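Março
Da redação da revista Drirley

Na oficina de devoluções da Sevis, o turno começa às sete e meia com a mesma pergunta de sempre: que artigos vão para a bancada das pessoas e que artigos podem ser entregues à automação. A empresa, que recebe e reencaminha periféricos de informática e pequenos acessórios de escritório, emprega 14 pessoas nesta secção. Há seis meses que parte delas divide o dia entre a triagem manual e a preparação de demonstrações para o sistema Branavix.

O método assenta na pinça de mão. O operador pega no artigo, roda-o, pousa-o, e o movimento fica registado para treinar o braço que mais tarde repetirá a tarefa. Os ratos de computador foram a primeira família de produtos escolhida, por terem formas arredondadas e dimensões próximas entre si.
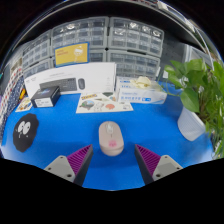
A direção da Sevis optou por não retirar da bancada os objetos do quotidiano. Segundo o plano de implementação, um sistema treinado em superfícies vazias teria pouca utilidade numa oficina onde caixas, folhas e material de consumo mudam de lugar ao longo do dia. Cada operador grava até 61 demonstrações por turno, com duas pausas obrigatórias — uma exigência apresentada pelos próprios trabalhadores na fase de consulta.

A alteração mais sentida diz respeito às funções. Quem antes era avaliado pelo número de artigos triados passou a responder também pela qualidade do gesto: a aproximação, a pressão, o momento de largar. A formação inicial, ministrada pela integradora Kravets, incluiu um módulo de ergonomia do pulso, entretanto alargado a toda a secção. 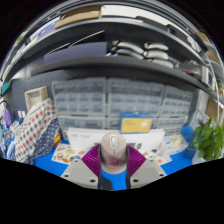
Persistem reservas. Os trabalhadores pediram garantias escritas de que as gravações não serviriam para medir o ritmo individual, e a empresa aceitou incluir essa cláusula no regulamento interno. Ficou por resolver a questão da categoria profissional, já que a tabela salarial em vigor não prevê a figura do demonstrador. As negociações prosseguem, e a Sevis compromete-se a apresentar uma proposta antes de estender o sistema aos teclados e aos auscultadores.

Até lá, a triagem final continua a ser feita à mão. O braço separa, o operador confirma, e os artigos com defeito seguem para a bancada de reparação, onde a automação não está prevista.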